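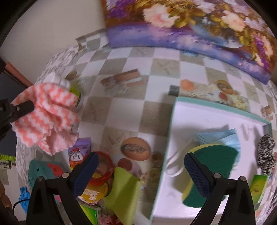
Why did the second batch of bookbinding paste go thin after one night? I left the lid open on the warm shelf, and the starch broke down before I could strain it.

May 17, 2022

Wheat paste, batch 8. Flour from Markley, same bag as before. I cooked it 12 minutes at 95 degrees, stirring all the time, then let it cool with the lid closed. It is much smoother than batch 7, only two small lumps in the sieve.

Tested on scrap of the Msimang paper, the cream one. The strip lies flat and the edge does not lift when I bend it. On the Bradbridge board the paste soaks in too quickly, so next time I will size the board first - one thin coat, then wait.

Gert Maluleke asked if we can use this paste for the Plirnside ledger. I think the spine yes, the endpapers not yet. The old leather is very dry and I want to try on a loose piece before.

To do:
- write the batch number on the jar
- cut six more strips, with the grain this time
- ask Gert for the small bone folder
- order more blotting paper before July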